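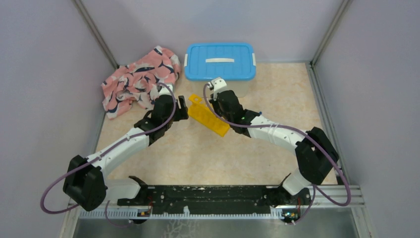

*Storage box with a blue lid, at the back of the table*

## Green roof over a garden room - does the parapet have to be that tall?

**plendent_court**

We're adding a garden room behind our house, 20 feet long, with a flat planted roof. The designer based it on the Nesero pavilion, the one with the curved roof edge that looks like a leaf from above. I like the look. What I don't like is that the latest drawings show a solid parapet all the way around, and from the yard you won't see any of the plants. You'll see a wall.

The first sketches in February had a thin metal edge with grasses hanging over it. When I asked about the change I was told the roof build-up got thicker and the edge had to come up to match. The soil is now 7 inches deep in the middle. I was also told something about drainage that I didn't follow.

The roof can be seen from the upstairs bedrooms and from the street, so it matters from both directions. Is there a normal way to keep the edge low and still have real planting? I'd rather not go down to a flat mat of sedum if I can help it. The structural drawings haven't gone in yet, so there's still time to change things.

Posted July 10, 2021

---

**uniyal_draws**

The edge height comes from what's behind it. You have the deck, the insulation, the waterproofing, a root barrier, a drainage layer, filter fabric, and then the soil. The waterproofing has to turn up at the edge and finish above the top of the soil by whatever your local code and the membrane maker require. Add all that together and you get the wall you're looking at. 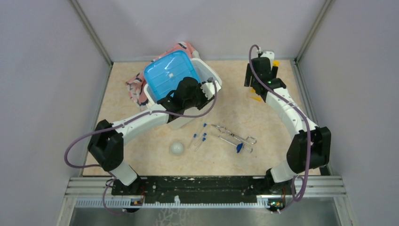
The usual way around it is to stop the soil short of the edge. Put a strip of gravel around the outside, at a lower level, and hold the soil back with a perforated metal angle. The membrane then only has to clear the gravel at the perimeter, so the outer edge can be low. The soil can mound up toward the middle, where you get your grasses. From the ground you see a thin edge with planting rising behind it. From upstairs you see a gravel border, which some people like and some don't.

Two things to check with your designer:

- Where the drains are. If they're at the edge, the gravel strip helps, and you can get to them for cleaning.
- Whether the deck slopes. If it's flat and the slope is made with tapered insulation, the high side may be what's setting your parapet height. Sloping the other way could bring the street side down.

Also ask what saturated weight they used. On our last one, at Notel, the engineer used 40 pounds per square foot for the planted layers and we had to go back and revise it when the soil got deeper. A mound in the middle puts the load in a different place than an even layer does, so the engineer needs to see it before the beams are sized.

A curved edge is fine with any of this. The metal angle can be bought in flexible lengths.

---

**flatroof_again**

Just do sedum. Ours is 2 inches of soil and a low edge and it has been no trouble. It goes red in the dry months.

---

**mossline**

I agree with the gravel strip. I'd add that the grasses hanging over a thin edge in the early sketches probably weren't going to happen either way. Wind is worst at the edge of a roof and the soil dries out fastest there, so plants at the perimeter tend to be the first to die back. If you want something trailing over the side, a separate planter fixed on the inside of the edge with its own drip line works better. It's more to maintain.

Ask for a section drawing through the edge at a large scale, one for the street side and one for the yard side. They don't have to be the same. On a leaf-shaped roof you could let the edge rise at one end and drop at the other, and put the deeper soil at the high end.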